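Brondix Task Studio: Review of a Planning and Simulation Package for Two-Arm Manipulation

Azadeh Farahani
25 April 2023

Brondix Task Studio combines a motion planner, a scene editor and a run logger in one desktop package. The Grudstead Laboratory for Applied Automation evaluated it in March as a possible replacement for the in-house scripts used in its kitchen manipulation work. The evaluation covered installation, planning, perception tools and reporting.

Installation took under an hour on a standard laboratory workstation. The installer checks the graphics driver before it copies any files and reports problems in plain terms. Existing robot models were imported without editing, although joint limits had to be entered again by hand. The manual mentions this only in an appendix.

The planner is the strongest part of the package. In 60 trials of a pick task in a simulated kitchen, it returned a collision-free path for both arms in 47. Most of the remaining trials ended in a timeout when the target lay close to a wall. Raising the time limit recovered several of these, at a cost in waiting that some users will not accept. Plans can be paused, edited at any waypoint and resumed, and the log records each change with the name of the operator. 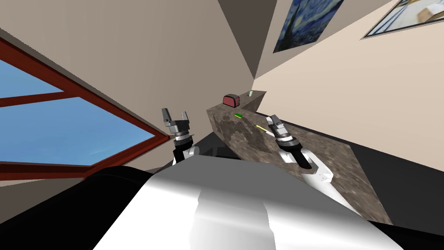
Simulated kitchen with the left gripper open and the right gripper at the counter, viewed over the robot's body.

Perception tools are less complete. The object labeler handles items of ordinary size well, but thin objects lying on a patterned surface were often merged with the background. The confidence threshold can be set for each class, yet the setting is lost when a scene is renamed. Brondix support confirmed the fault and supplied a workaround within two days.

Reporting is adequate. Run summaries export to a spreadsheet or a printable page, and failed runs may be replayed from any viewpoint. Staff who had previously used Testa found the replay controls easier to learn. The package does not yet compare two runs side by side.

A single-seat license includes 19 prepared scenes and one year of updates. Task Studio is recommended for groups whose main need is two-arm planning. Groups that depend on automatic labeling should request a trial license first.

Related reviews
Testa Motion Planner, second edition
Brelodell Calibration Toolkit
Choosing a log format for shared robot laboratories

Contact the Reviews Office | © 2023 Grudstead Laboratory for Applied Automation | Back to top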